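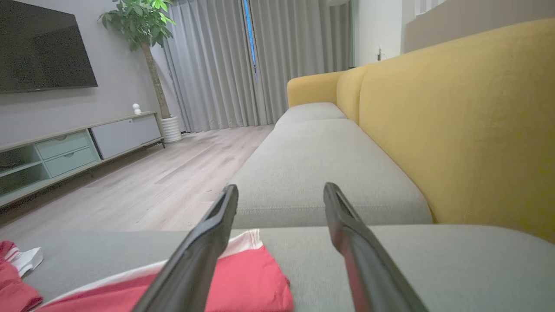
Folded red cloth on a sofa cushion

Who do I ask about a prescribed burn next to my property?

Marwa Ouali

We have 6 acres outside Plukberg, mostly pine with a lot of dead brush under it. The landowner on the north side, Gosa Timber, sent a letter saying they plan to burn about 40 acres in December if the weather allows. Their line comes within 300 feet of our shed. The letter gives a phone number but no date and no map.

I am not against burning. The brush on both sides of the fence is a problem and I know it has to go somehow. What I want to know is who approves the plan, whether I can see it, and what I should do on my side before they start. My father lives with us and has bad lungs, so smoke matters too.

Emmett Haddad

Start with the number on the letter and ask for the burn boss by name. That is the person who decides on the day whether to light. Ask for a copy of the burn plan. In many places a private landowner does not have to give it to you, but most will at least show you the map and the wind directions they will accept. If they won't light with a wind out of the north, that answers most of your smoke worry.

Then call your county fire office or the state forestry office and ask which one issues the permit. It varies. They can put you on the notice list so you get a call the morning of the burn.

On your side, rake the needles away from the shed and off its roof, cut the grass short, and move any firewood or fuel cans. Leave the fence line alone until you have talked to them, as they may want to put their control line there and might clear it for you.

For your father, plan to be somewhere else that day and the night after. Smoke settles in low spots once the air cools.
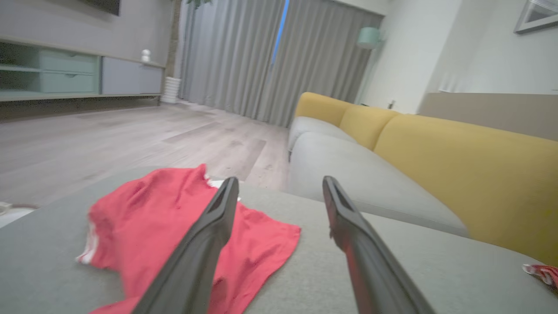 Istov: Agree with most of that, but one night away may not be enough. Stumps and logs can smolder for days after the main fire is out. Ask them how long they will be mopping up and who to call if you see something burning near the line.

Chan

just call the county, they handle all of it

Related
Smoke alerts by text: how to sign up
Can I burn my own brush piles?
Goats for clearing undergrowth
Does home insurance cover a neighbor's burn?
What to plant after a thinning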